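# The bottle is the easy part

Every few months somebody sends me a clip of a robot clearing a table and asks whether I'm ready to admit I was wrong. I am not, though I do watch them all the way through, usually twice.

My doubts come from work. I spent five years supervising the wash-up and packing line at Brorkum, a catering supplier that got through 1,488 trays on a busy day, and I've sat through more sales visits than I care to remember. The pattern was always the same. The machine did one thing very well on the visitor's laptop. Then you asked what it did with a tray that had a fork stuck underneath it, and the visitor talked about the next version.

Clearing a table sounds like the bottom rung. Pick things up, put them where they go. But a person doing it makes dozens of small judgements without noticing. Is that bottle finished with? Does the box get shut and put back in the cupboard, or binned? The cloth rucks up when you drag something across it, so you lift instead. Thin plastic gives when you squeeze it, so you squeeze less. A teenager does all this while looking at a phone.

So when I look at a black mechanical hand closed round a clear water bottle, upright on a steel tray, my eye goes to the rest of the table. A green bottle is lying on its side with its mouth open. There's a box of biscuits at the back, lying flat. Those are the chores. Each wants a different grip, and the green one wants a decision as well. 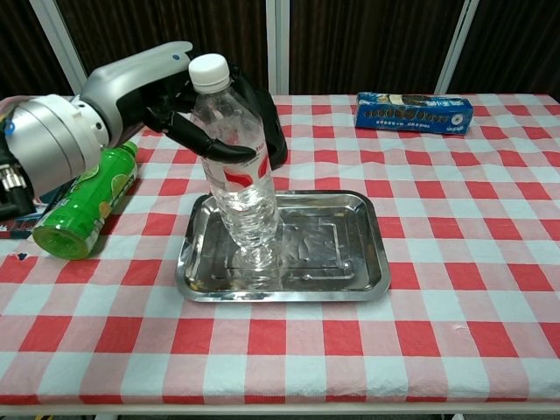 Fulgencio Valdovinos wrote to me after my last column on this to say that I was marking the homework before it had been handed in. Hands with proper fingers were a rarity when he started, he said, and a clean grip on something see-through and slippery is worth more than I allow. He added that I'd have written off the dishwasher.

Fair enough, up to a point. See-through things are hard for cameras, I'm told, and I'll give credit for that. The dishwasher I won't have. It succeeded because we agreed to do the awkward bit for it – the scraping, the stacking, the wooden spoons left out. If a household robot needs me to stand everything upright and well apart before it starts, I've done most of the job and may as well finish it.

What I'd like to see is dull. Give it 200 tables laid by people who don't care about robots, with crumbs and a half-full cup. Leave it alone and publish the failures alongside the rest. Until then I'll keep the cloth by the sink.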